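Lurnance Sorting Project
Progress report to the Asten Fund, January

Dear friends at Asten,

First of all, thank you for your patience with us this month. We know the report is a bit later than usual, and you have probably guessed from the short note we sent that we had some trouble. We would like to tell you about it properly, and then about where the table-clearing work stands now.

The good part first. Until the second week the arm was doing better than it ever has. We logged 800 picks in the first stretch, of which 553 ended with the item in the bin on the first try. Soft things like tissues and candy wrappers are still the hardest, but they are a good deal less hard than they were in the fall, and the whole group was very pleased (there was cake).

Then on Tuesday, a little after lunch, the arm failed to stop when it should have. It was partway through a run with a plastic bottle in the gripper when one of our operators pressed the pause button on the screen. The screen said paused. The arm carried on for 9 seconds, finished its swing toward the bin, and let go of the bottle beside it. Our operator then used the red emergency button, and that worked immediately, as it should. No one was hurt and no one was within reach of the arm, but we treated it as a safety matter from the first minute and shut down all three stations for the rest of the day.

It took us the better part of a week to find the cause. We suspected the cable to the controller, replaced it, and felt quite clever until the same thing happened on a test with the speed turned right down. In the end it was our own software. When the gripper reports that its grip has changed, which soft and crinkly items make it do over and over, those messages were going into the same line as the pause request, and the pause had to wait its turn. On a bad run there could be 2,000 of them ahead of it. Zodholm, who supply our controller, were kind enough to go through the logs with us on two long calls and agreed with what we had found.

We have now given the pause request a line of its own. We have also changed the rule for operators: anyone who is in doubt goes straight for the red button and doesn't bother with the screen. The Gunn workshop is making us a larger guard for the side where people walk past, and we hope to fit it next month.

Runs started again last week at reduced speed, with mixed litter on the table, and every run now includes at least one pause test while the gripper is holding something.

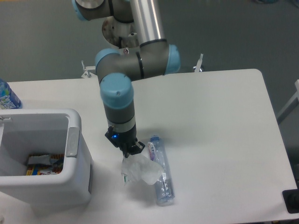

Tissue in the gripper, with a bottle still on the table and wrappers in the bin.

So far the pause has behaved every time, though we want a good many more tests behind us before we go back to full speed. The lost days mean the glass and cans trial will slip by about three weeks. We can absorb the cost of the new cable and the guard within the present budget, and we aren't asking for anything extra.

If you would like the full incident log, or would just like to come by and see the arm running, please write to us. The coffee has improved since your last visit.

With warm thanks,
The Lurnance team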